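Kundari weather station to move to hourly snow and rainfall reports

December 25, 2023

12 shares
3 comments

The Kundari Weather Service has confirmed that its station network in the Toft valley will begin reporting rain and snowfall every hour from April, replacing the present arrangement under which totals are collected twice a day. The change follows a review of the service's response to the heavy snow which closed the upper valley road for two nights last winter.

Under the new arrangement, readings from all 5 stations in the valley will be sent automatically to the forecasting office at Edis. The figures will be checked by the duty forecaster and then published on the service's website, where they may be read free of charge. Daily and monthly totals will continue to appear in their present form.

The highest of the stations, at Traninik, stands 1155 metres above sea level and has been in use for longer than any other site in the network. It lies close to the pass and is often the first to record a change from rain to snow. The service said that readings from Traninik had in the past reached forecasters several hours after such a change had taken place, and that road crews had sometimes been sent out later than they should have been.

A new heated rain gauge and a snow depth sensor have been fitted at the site. The older gauge will be kept in place beside them for two full winters so that the two sets of readings can be compared. The service considers this overlap necessary if the long record from Traninik is to remain of use to those who study the climate of the valley.
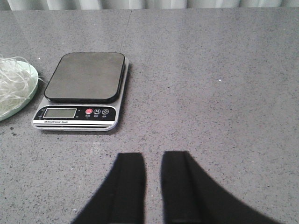

Work at the four lower stations is expected to be finished before the end of March. Three of these already have the power supply needed for the new equipment. The fourth, beside the river at Toft, was damaged by flood water in the autumn and will be rebuilt on higher ground a short distance from its present position. Readings from the old site will end when the new one opens, and the two records will be listed separately.

The service has also set out changes to the way in which warnings are issued. At present a single warning covers the whole of the valley, although conditions at Traninik may differ greatly from those in the town below. From April there will be separate warnings for the upper and lower valley, with the boundary between them set at the old toll bridge. A warning for snow may therefore be in force in one area while the other has none, or has a warning for rain or wind.

Residents who receive warnings by text message will be asked to choose which of the two areas they wish to hear about. They may choose both. Those who make no choice will continue to receive every message, as they do now. The service reports that 2000 households are signed up at present, and it hopes that more will join before the new system comes into use.

In a written statement, the service said: "Hourly readings will give our forecasters a much clearer view of how a storm is developing. They will not remove all doubt from a forecast, and residents should continue to plan their journeys with care when a warning is in force — particularly on the road above Toft, where conditions can change within a short time."

The review also looked at the part played by members of the public who send in their own observations. These reports were found to be of real value during last winter's snow, when the line to the Traninik station failed overnight. The service received 1500 such reports over the course of the winter, most of them from the lower valley. It would welcome more from farms and houses above the toll bridge, where there are few observers at present.

A revised guide for observers will be issued in the new year. It explains how to measure fresh snow on a flat board, how to melt and measure the contents of a simple gauge, and how to record hail. Observers are asked to give the time of each reading and to say whether it was taken in the open or near buildings or trees. Reports of snow lying on roads are also useful, but should be sent only when it is safe to do so.

Printed copies of the guide will be available from the forecasting office at Edis and from the public library in Toft. The present warning arrangements remain in force until the change is made, and a further notice giving the exact date will be published once the rebuilt station has been tested.

Comments (3)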